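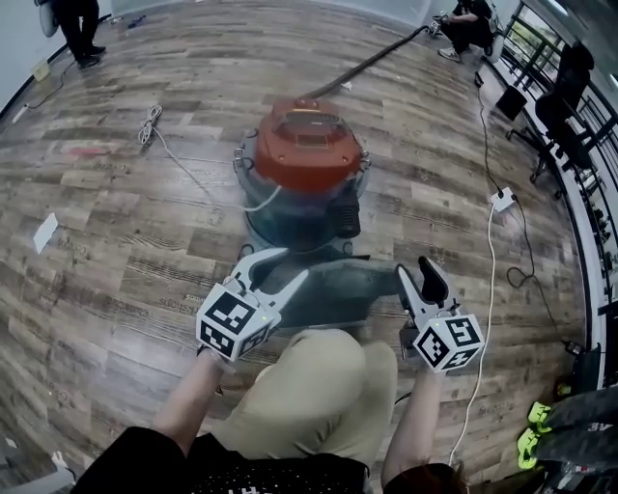
Progress Report No. 5: Household Tools Collection

To: Demetrio Pastor, Poulain Fund
From: Mutua Okoth, Brolell project
Date: June 15, 2026

Hi Demetrio,

You asked me to keep this one shorter than the last and to put the numbers up front, so I'll do my best on both counts. We're in decent shape on volume, a bit behind on labeling, and I have one budget line I'd like to move. The rest of this is detail, and you can skip to the money part if you're reading it on your phone again.

Where we are

We have 2,416 accepted demonstrations in the set as of this report. The target in the grant agreement for this stage was a lower number, which sounds great until you look at how they're spread. Kitchen tasks are way over. Cleaning tasks are catching up now that we've moved the daily effort over to them, and the vacuum work accounts for almost 1,000 of the total. Laundry is still thin and I'll come back to that.

When I say accepted, I mean an episode that passed all our checks: both hands tracked from start to finish, the head view and the wrist views lined up in time, and a written task label that matches what the person did. Episodes that fail any one of those go in a separate folder. We keep them (Drolora, our storage system, has plenty of room) but I don't count them, and I'd ask that you don't count them in anything you send upstairs either.

We now have 29 separate task scripts, up from the bunch you saw in the spring. A script is only a sentence or two. "Unclip the lid and set it beside the canister." "Pick up the hose and hand it to your partner." I used to write long ones with every motion spelled out, and people would read them, freeze up, and move like they were defusing a bomb. Short ones give us much more natural motion, and natural motion is what Hiseck learns from best. (Hiseck is still the name of the policy model. I know you don't like it. I've stopped fighting that battle with the modeling side.)

Why vacuums are taking so long

I figured a vacuum would be an easy object. It's big, it mostly stays put, it has a few obvious things to grab. Well! A canister vacuum is really a bunch of problems wearing one coat. The lid is rigid and slippery. The latches are small. The hose is soft and long and goes wherever it feels like going, and the cord does the same thing in miniature. Our first batch of episodes had one person doing everything alone, and a huge share of them got rejected because the hose tugged the canister sideways in the middle of a grasp.

So we switched to pairs. One person works at the canister with both grippers and a second person manages the hose. Rejections dropped a lot once we did that, and we also picked up a kind of data I hadn't planned for, which is two people working on one object and having to wait for each other. Hiseck has seen almost none of that before. I'd like to ask you for permission to make it an official category in the next stage, with its own target.

The latches deserve a mention too. The pointed fingers can get under a latch, but they slide off the glossy lid, and the padded finger is the other way around. We've been running them mixed, one kind on each hand, and letting the person decide which hand does what. I worried that would confuse the model. Early training runs say it copes fine, though I'd want more lid episodes before I put that in writing anywhere more formal than this. 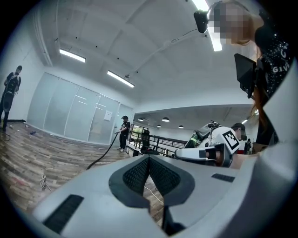
Hose episodes have their own rules now, and writing those rules took up a good part of this period. The big question was where an episode begins. Does it start when the hose person picks up their end, or when the gripper person makes contact? We went back and forth and settled on the first one — if you trim off the part where someone is standing there with the end of the black hose in both hands and the rest of it curving down to the floor, the model has no idea why the hose is already in the air. With that part kept in, it at least gets to see who has it. The cost is longer clips and more storage, and I think it's worth paying.

The other rule is about what the wrist views have to contain. They're very wide, so they pick up everything: ceiling lights, the glass partition, the railing, whoever is standing by. I don't mind any of that, and I'd argue some clutter is good for us, because homes are cluttered. What I do mind is a wrist view where the object being handled never shows up at all. Those get flagged at review and the pair does the task over. Faces get blurred before anything leaves our machine, same as we agreed at the start.

What's not going well

Labeling. We can record a lot faster than we can check, and the gap has been growing. I'm still the final reviewer on every episode, which was a sensible idea when we had a handful a day and is a pretty silly one now. I've started letting the recording pairs do the first pass on each other's clips, with me sampling from what they approve. They're pickier than I am, it's kind of humbling.

Marker tracking is the other sore spot. Each gripper carries a cube with printed square codes on it, and the tracking needs a clear view of at least one face. When a person bends over the canister and tucks an elbow in, the code goes out of sight, and we get a little hop in the path when it comes back. Small hops we can smooth over. Big ones sink the episode. I've asked people to keep their wrists turned out a bit, and they do for the first stretch of a session and then forget, which I completely understand, I forget too.

Cables are a nuisance as well. We have power strips and cords along the floor, plus the vacuum's own cord, and everybody's looking down at their hands. I want to reroute what we can before the next stage. It's cheap and it would let people step around the canister more freely, so we'd get a better mix of approach angles out of it.

And laundry, like I said, is thin. That's on me. I kept putting it off while the vacuum sessions were getting better, and I didn't want to break up pairs who had found a rhythm. It goes on the schedule next and stays there until it's caught up.

Training results so far

I'll keep this part modest. Hiseck trained on the kitchen and cleaning data together does better on lid removal than it does when trained on cleaning data alone. I find that really encouraging! It suggests that pot lids and vacuum lids are teaching it something in common. On hoses it's still poor. It reaches for the right place and then closes too early, pretty much every time. My guess is we need more episodes where the hose is already moving when the gripper gets there, and the pairs have started recording those.

I haven't included charts because the evaluation setup changed partway through and the before and after wouldn't be a fair comparison. You'll get proper ones with the next report, all from the same setup.

Money

Spending is on plan overall. We're under on equipment and over on people's time, and both for the same reason: I held off on buying extra grippers and put the hours into the paired sessions instead. I'd like to move what's left in the equipment line over to review hours. If you're okay with that, a one-line email is enough for our books, and I'll send over the revised sheet.

The only equipment purchase I still want to make is a second vacuum of a completely different shape. Almost everything in the vacuum part of the set was recorded on the one canister model with the orange-red top, and I don't love that. A model that's only ever met one vacuum is going to be very surprised by the next one. The cost is small enough to come out of supplies.

Plans through August

Laundry first, then a return to vacuums with the new machine, with review running every day alongside both. I'd also like to freeze a first full version of the set in August so the modeling side can stop training on a moving target. They've been patient about it but I can hear it in their voices.

Things I need from you: a yes or no on the paired category, a yes or no on the budget move, and a date when you can come by for a session. Wear shoes you can crouch in, because I'm going to hand you a pair of grippers.

Thanks as always,
Mutua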